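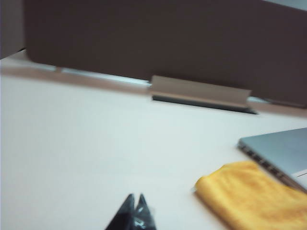

*The Lomon arm at the second-floor desk, Duvwood office, Movby.*

**The Friday Visit**

The delegation from Stougaard was received at 2 o'clock. It consisted of 29 persons, all of whom had signed the visitors' book, and it was divided into three parties so that each might stand close enough to the desk to see.

The Office of Visits had prepared a statement, which was read to each party in turn. It explained that the Lomon arm was learning to tidy a desk, that it had handled the yellow cloth 500 times since the start of July, and that visitors were asked to remain behind the line of tape and to address all questions to the Office.

The first party asked what the arm cost. The second asked whether it could be taught to make coffee. The Office gave the approved answers – that figures would be sent on request, and that coffee was under review – and both parties were led away to the refreshments.

The third party contained a woman in a green raincoat who did not ask anything. When the others had moved on she was still at the tape.

"The visit continues in the next room," said the Office.

"What does it do when it has finished?" she asked.

The statement did not cover this. The Office replied that the cloth was put back where it had been and the work was begun again.

"By the arm?"

"By a member of staff."

She considered the matter. She said that she had cleaned offices in Stougaard for 29 years, on the late shift, and that in all that time the desks had been put back as they were by the people who sat at them, every day, before she came in again at six. She did not say this as a complaint. She appeared to find it of interest.

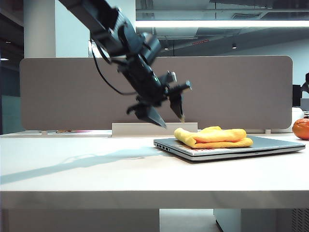 The Office, having no instruction to the contrary, allowed her to remain. The arm moved over the desk and stopped, and moved a little further. It was slower than the statement had suggested. Twice it came down towards the cloth and went up again with its fingers empty.

"It wants to go in from the side," the woman said. "You take a cloth by the fold. If you come at it from the top you only push it about."

The Office thanked her and said that suggestions could be entered on the form provided. She asked for the form. There was a delay while one was found, as no visitor had asked for it before, and during this delay the arm made a further attempt, lifted the cloth by one corner, and dropped it on the floor.

The rules of the visit were clear. Nothing beyond the tape was to be touched by any member of the public. The woman stepped over the tape, picked up the cloth, shook it once and folded it, and set it down on the laptop with the fold facing the arm. Then she stepped back and completed the form in capital letters.

The Office has entered the incident in the record under "Remarks". It has also forwarded the form to the engineers at Duvwood, who replied on the same afternoon with a question of their own. They wished to know whether the visitor would be willing to come again, at a time of her choosing, and what the usual rate was for the late shift.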